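Balside Robotics Club - Kitchen Helper Project Report
Written up by Li-hua Shih, December 21, 2021

Our club has 13 members this year, and when we sat down in November to choose a project, nearly everyone wanted a kitchen (I think we were all hungry). We built ours in simulation and named it Eltine, and I have to say I grew very fond of that speckled counter over the weeks!

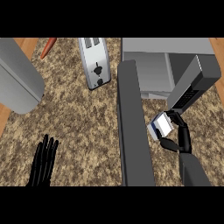
Figure 1. Overhead view of the Eltine kitchen, with the right hand gripping the white object near the keypad.

The part that took us longest was the fingers. Every joint has its own setting, and a small change in one meant going back through the rest, so the four of us on the hand team kept a shared notebook and wrote down every change, even the silly ones. Our log had 699 entries when we closed it for the semester.
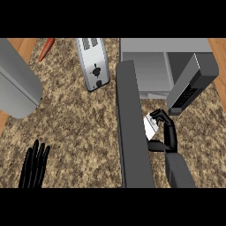 We also spent a good while arguing over the viewpoint - I wanted a side view, the Antwi group wanted to look straight down - and I came around to theirs in the end. It makes the spacing between the two hands much easier to judge. Next semester we would like to give the left hand more to do, and the carrot is my own vote for its first job.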